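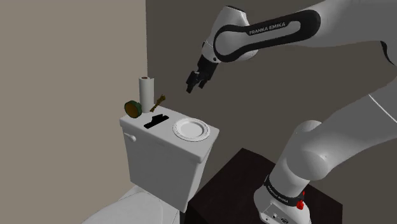 *The toilet in the corner, with a few things kept on the tank.*

The Divska goalkeeper would rather not be named, on the grounds that her mother reads these. Her club drew 1–1 with Eseck in April, in front of 430 people and a dog, and she'd like it noted that the goal was offside.

"By a metre," she says. "I've let it go."

She has not let it go. The linesman, she adds, was "admiring the clouds." Still, the point kept Divska up, and almost 50 supporters stayed behind to sing at her.

"They only know one song. It's about the old keeper."

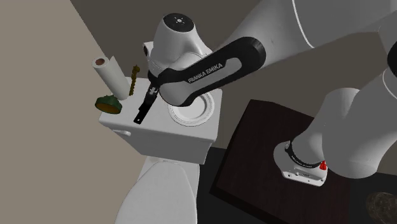 *White tank, dark wooden table.*

Next season means Tuncer away, 300 kilometres each way on a bus she describes as "mostly heater." Does she enjoy it? A long pause.

"I like the ten minutes before kickoff," she says. "Nothing's my fault yet."

She has turned down an offer from Trustulus — better money, worse colour. "Mustard," she says. "I'm 1.8 metres tall. Think about it."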